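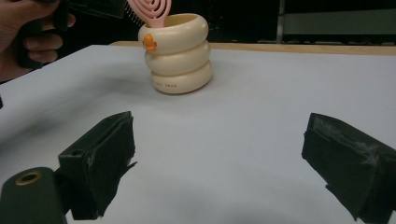

Haarbürste im Becher, Greifer von Hand geführt.

Haushaltstipps: Aufräumhilfe Flelider

Jerkska verkauft den Greifer Flelider als Lernset: Man macht die Handgriffe vor, später soll ein Arm sie übernehmen. Der Prospekt verspricht Ordnung im Bad nach 30 Vorführungen. Ich bin skeptisch - eine Bürste steckt man in zwei Sekunden selbst weg.

Tipp 1: Becher mit weiter Öffnung nehmen und immer an dieselbe Stelle setzen.

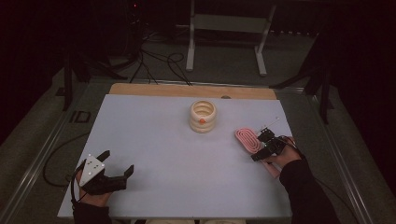 Braucht man zwei Greifer?
Laut Anleitung reicht einer, das Set für 973 Euro enthält trotzdem zwei.

Tipp 2: Bürsten quer zum Rücken fassen und langsam schließen. Heather Forsyth aus Harngate hat mir 51 Versuche notiert, die Erfolgsquote fehlt leider.
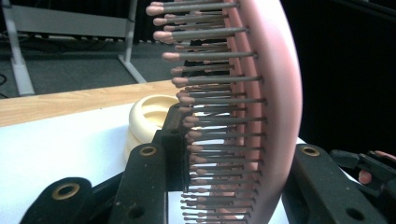 Tipp 3: Vor dem Kauf nach Ersatzfingern fragen. Im Prospekt steht dazu kein Wort.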